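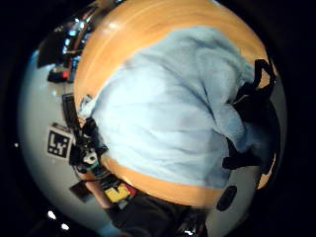
Line drying in a small apartment

I stopped using the dryer in March. The one in our building takes six quarters a load and leaves everything damp at the seams, so I was hanging half of it up afterward anyway. I figured I might as well hang all of it.

The apartment is on the second floor and gets sun on one side until lunch. I put up a retractable line across the bathroom, wall to wall over the tub, and bought a folding rack for the bedroom. The line is a Hukix. It cost 34 dollars and came with screws that were too short for our walls, so I used longer ones from the hardware store on Drukthorpe Road. It has held up fine with wet jeans on it, but I keep them near the ends because the middle sags.

Cotton shirts dry overnight. Jeans and sweatshirts take a full day, longer if it's raining. Bath towels are the slow ones. Mine used to come off the rack stiff as cardboard, and I complained about it to Gaurav at work. He grew up without a dryer and told me to snap each towel hard a few times before hanging it, and again when it comes down. It helps. I also cut the detergent to half of what the cap says and set the washer to an extra rinse. They are still rougher than dryer towels. I've gotten used to it and my wife mostly has not, so hers get ten minutes in the machine at the end.

Spacing matters more than I expected. If two shirts touch, the part where they touch is still wet in the morning. I leave a hand's width between things and hang shirts on hangers, which also means I don't iron them.

Moisture was my main worry. Our landlord, Mr. Brandes, asked us to keep the bathroom fan on, and I run it for 30 minutes after I hang a load. I open the bedroom window a little too. I check the corner behind the door for mold when I clean and haven't found any.

The other change is that I wash smaller loads. The rack fills up fast, and a full washer is more than it can take. I used to save everything up for one long laundry day. Now I do a load when the hamper is half full and fold the last one while it runs.

Socks are still a pain. I tried one of those round hangers with the clips and the clips broke. For now they go over the edge of the tub on an old towel. If you have a better way to dry socks, leave a comment.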